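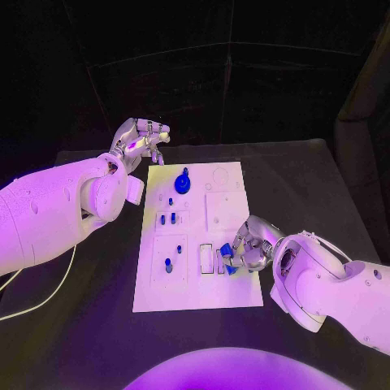 When does the Lestora library branch reopen? The doors open again in July, once the new roof is on and the reading room floor has been replaced.

The town of Lestora approved the work in a vote that closed on 2021-02-07, with 2,901 residents in favor. The branch on Siu Street has been shut since a leak came through the ceiling over the local history shelves. Water got into 186 books, and most of them have been sent out for drying and rebinding.
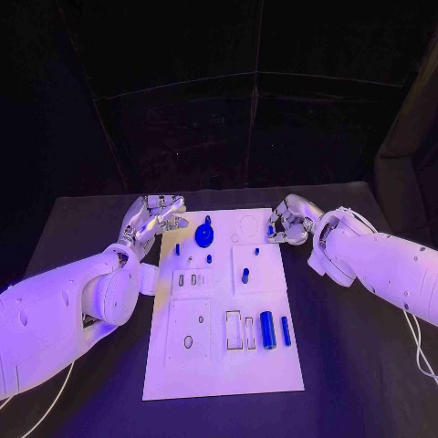
The roof job went to Deletti, a contractor that also repaired the fire station. Crews will start at the back of the building, where the old flat section meets the newer slope - the spot where the leak began. That part should take eight weeks if the weather holds.

Branch manager Kam-wah Tang said the staff had asked for a new roof more than once. "We had buckets out every spring," Tang said. "I'm glad we can put them away." 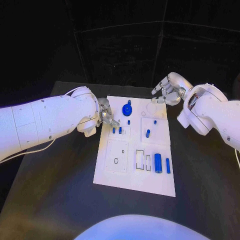
Until then, a smaller collection is open at the Graltance Community Center, next to the post office. It has new fiction, children's books and large print. Holds can be picked up there as well, but the public computers are in storage and will stay there until the move back. Story time is on hold.

Late fees are waived for anything borrowed before the closing. Returns can go in the drop box outside the community center, which is emptied at 9 each morning.

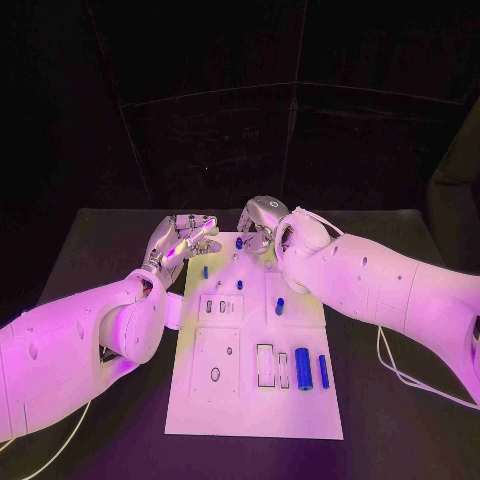

Do cardholders need to renew during the closing? Cards that run out before the branch reopens will be extended automatically, and there is no form to fill in.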